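Gethin Street Breakfast Kitchen
Progress report to the Valline Fund, second period, ending October 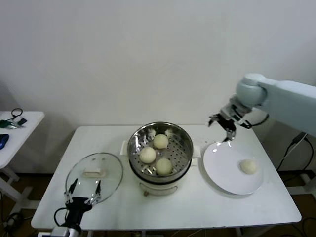 Three buns in the steamer basket and one on the plate.

Hello again, and thank you for being so patient with us over the summer. I promised in the last report that the next one would have more cooking in it and less about paperwork, and I'm happy to say it does. We've been steaming buns since the middle of August and I have learned more about dough than I ever thought I would at my age.

Quick reminder of what you're paying for. Your grant of $2,000 covers the breakfast part of the program: flour, fillings, the electric steamers, plates, and the cost of using the kitchen on Gethin Street in the early mornings. The teaching side (the after-school sessions at Mesa Hall) is paid for out of our own funds, but the two have gotten so tangled together that I'll talk about both.

What we've served

We handed out 314 breakfasts in this period. I had hoped for more, but September was slow because the school bus timetable changed and a lot of kids were arriving right as the bell went. We moved our opening to 7:10 and it picked up again within a couple of weeks. October has been our best month so far by a good stretch.

A breakfast is one bun, a piece of fruit and a cup of milk or soy milk. Plain buns are the favorite, which surprised me. I was sure it would be the red bean! We do the red bean too, and a scrambled egg and chive one that's popular with the older kids, but if there's a plain one left in the basket that's where the hands go. Some of them tear it up and dip it in the milk, and I've started doing it too.

The steamers

In the application I asked for one big stovetop steamer. We ended up going with small electric pots, and I want to explain the change since it's your money. The stove at Gethin Street is shared with the lunch crew, and they need every burner from seven o'clock on. With electric pots we can set up on a plain table against the wall, well out of their way, and all we need is an outlet.

The pots are simple things – white, with a stainless steel basket that sits on top, little holes all over the bottom of it, and a clear glass lid. They were cheaper than the big steamer even buying several, and the difference went into flour. The only drawback is size. Three buns in a basket is comfortable. You can squeeze in a fourth, but they swell up as they cook and then they stick to each other and you end up with one enormous bun with four fillings. (It got eaten.)

So we work in small batches and start early. Each batch takes about 20 minutes from cold water, less once the pot is already going. The finished buns go onto a plate right beside the steamer so there's no walking across the kitchen with hot food, and the lid gets set down on the other side. It took us a while to settle on that layout. In the first weeks we had the plates on a separate counter and there was a lot of reaching and bumping into each other, and at least two buns on the floor every morning.

Things that went wrong

The dough, mostly. Our first recipe used regular bread flour and the buns came out heavy and a bit gray. We switched to a softer flour from Urker and they're now pale and round the way they should be. Urker only sells it in large sacks, so storage is tight, and I've had to put a lidded bin under the stairs.

We also had wrinkly buns for most of August. They'd look lovely through the glass, and then we'd whip the lid off and they'd shrink like an old balloon. What helped was turning the pot off and leaving the lid on for a few minutes before opening it up. Hard to do with a line of hungry kids watching, but it works nearly every time.

One pot stopped heating in September. It was still under warranty and the replacement came in nine days, during which we did a lot of toast.

The after-school sessions

We ran 6 sessions at Mesa Hall, each an hour and a half, for kids aged nine and up. They mix, knead, shape and fill, and an adult takes care of the steaming and the lids. By the fourth session most of them could shape a bun that stayed closed. A few have gone home and made them with their families, and one grandmother sent back a very detailed note about our pleating, which she was right about. I've pinned it up over the flour bin.

I'd like to do more of these. We had a waiting list both times we opened sign-ups, and the room can't hold a bigger group safely.

Money

We've spent a little over half of the grant. Flour and fillings are the largest part, then the pots, then kitchen time. Fruit has cost more than I budgeted and I'd like to move some of what's left in the plates line over to cover it – we have plenty of plates, nice plain white ones, and we haven't broken many. Could you let me know if that's okay, or if you need it on a form? The full breakdown is in the spreadsheet I'm sending separately, with receipts.

What's next

Over the winter we want to add a second table so two batches can run at once, and try a pumpkin filling while pumpkins are cheap. I'm also talking to the school about a short break between the bus arriving and the first bell. If that comes through I expect the numbers to jump, and I'd want to order the next two sacks of flour before then.

Please come by for breakfast if you're ever nearby. We're open from 7:10, but come closer to 7:30, when the second batch is ready.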